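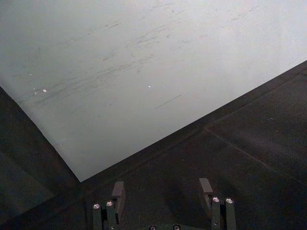
According to Khoa, wrist footage with scuffs and streaks on the surface is fine to keep, as long as the same marks aren't in every episode. I've had the opposite advice elsewhere and would like a second opinion before I record any more.

I'm collecting demonstrations for a pick-and-place policy. Two-finger gripper, small wrist camera, pale board on a dark work surface. So far I have 162 episodes, all on the one board, all started with the fingers open and nothing held. The board has a band of rub marks across it and a few small bright specks. My questions:

- Do I clean or swap the board now, or finish the set as is?
- Is it worth keeping the opening frames where only the board, the dark surface and the gripper are in view?

Training is with Dirnon, default settings, wrist view only.

Sosina Abdella

---

**Carmela Orlandini**

Keep the 162 and change the board for the next batch. Streaks are a fixed pattern, and a wrist camera sees them from close up. If every pick happens near the same streak, the policy can learn to head for the streak. You won't notice in your own validation split, as it has the same streak in it.

What I'd do:

1. Hold out one board completely. Don't record any training episodes on it.
2. Rotate the board between episodes, and shift it so the corner comes into view from different sides.
3. Vary the start pose of the arm as well. Moving the board on its own isn't enough if the approach is always the same.
4. Write the board and its orientation in the episode notes. We used a plain spreadsheet column for this and it was the most useful one we had.

Wiping it down partway through is all right, but log the episode number when you do it. On the Mahlangu set we cleaned after a long session and didn't write it down, then spent 2 days chasing a drop in success rate that lined up with the colour balance of the board.

As for the opening frames, keep them. The policy has to do something sensible before the object comes into view. Trim only the part where the arm is sitting still waiting for the operator — long pauses teach it to pause.

---

**Rosario Palumbo**

just buy a new board, they're cheap. 1,000 episodes is the minimum anyway so you'd be recording more regardless

---

**Debora De Luca**

I don't agree that 1,000 is a minimum. It depends on the task and how much you vary. We had a usable grasp on one part with far fewer, but it fell over as soon as the lighting changed.

I agree with Carmela on rotating. I'd add that you should lock the exposure on the wrist camera if you can. With a pale board and a near-black surface, auto exposure jumps when the arm moves from one to the other, and the fingers go dark or washed out depending on which fills the view. Ours did this until we fixed it by hand. Check a few episodes at full speed and you'll see whether you have the same problem.

I don't know whether Dirnon does brightness augmentation by default. Look in the config before you rely on it.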